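# Parquet

**Parquet** is a surface made by fitting small pieces of wood into a repeating pattern. It is best known as flooring, though tabletops, wall panels and doors have all been covered with it. Few crafts get so much out of so little: the same plain strip, turned one way and then the other, can make a whole room seem to move! 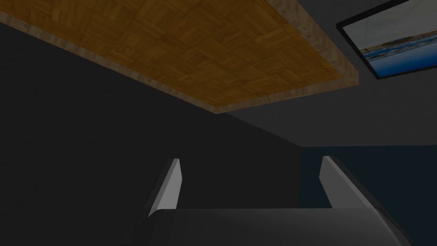
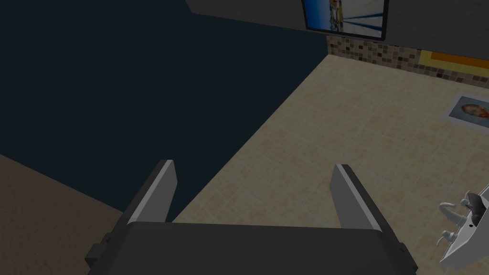

## Patterns

The simplest pattern is the **basket weave**, or mosaic. Short strips are laid side by side to make a square, and each square is set at a right angle to its neighbours. Light strikes the two grain directions differently, so a floor cut from a single log can look two-toned -- a lovely effect in low evening sun.

**Herringbone** uses longer blocks, each butting its end against the side of the next. **Chevron** looks similar, but the ends are cut at an angle and meet in a straight line.

## The Hamwood floor

The assembly room at Hamwood has 129 square metres of oak basket weave, laid by Ubaldo Martinelli and Arturo Sanna in 54 days. Their border is wonderfully crisp, with mitred corners that still close tightly. Rosalba Greco's survey of the room recorded 200 replacement strips, most of them near the doors.

## Care

Wood swells across the grain as it takes up moisture, and a gap is left at the walls for this, usually hidden by the skirting. Relative humidity near 50 per cent suits most floors. Grit should be swept up often, and wet mopping avoided. Loose strips can be lifted, scraped clean and glued back.

## See also

- Marquetry
- Inlay
- End-grain flooring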